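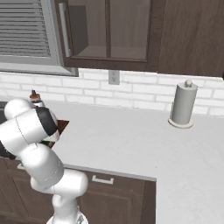

Miltia is a set of simulated kitchen episodes made to test one method: picking a grasp by how much of the object is hidden from the camera at that moment. The planner is called Fitis and lives in its own repository. Kitchens were chosen because objects get blocked there all the time, and quite often by the robot itself. With the arm reaching over the back counter, its upper segments cover part of the small bottle with the brown cap and most of what lies near the reddish-brown flat object, while the paper towel holder on the right stays in plain view. Both situations occur in the data and are labeled separately, as "self-blocked" and "clear".

Contents

The release has 872 episodes. Each one is a folder with color frames, depth frames, joint positions, gripper state and a text file with the task instruction. Frames are stored at 10 per second. Camera position is fixed within an episode and changes between episodes.

Object masks are included for every frame. They come straight from the renderer, so they are exact, including for objects that are fully hidden. If you train on masks, read the note on hidden pixels in masks.txt first. The visible mask and the full mask are separate files and it is easy to load the wrong one.

How the episodes were made

Vojtěch Lukáč built the kitchen layouts. Žofie Kadlec wrote the scripted policy that drives the arm. Object positions are sampled at the start of each episode and checked for overlap. Episodes where the arm hit a cabinet were dropped - we kept the ones where it only brushed a small object, and those are marked "contact" in index.csv.

Results so far

We held out 30 episodes per layout for testing. On the held-out set, Fitis does better than our fixed-view baseline on self-blocked objects and slightly worse on clear ones. The loss on clear objects seems to come from the planner waiting for a better view when it already has a good one. Aminu Jibrin is looking at a cutoff for this. Full tables are in results/, one file per layout.

Known problems

Lighting is soft and even throughout. A model trained only on this set should not be expected to cope with strong shadows or glare.

In version 2 the gripper state lags the color frames by one step. The loader corrects for it. If you read the files directly, shift it yourself.

Glass cabinet doors give depth values for the door and not for the shelf behind it.

Contact

Questions about the data go to Hyun-seo Kwon, and questions about the planner to Rostislav Hudec. Please include the episode number and the loader version. The next update is planned for May and will only change the index file.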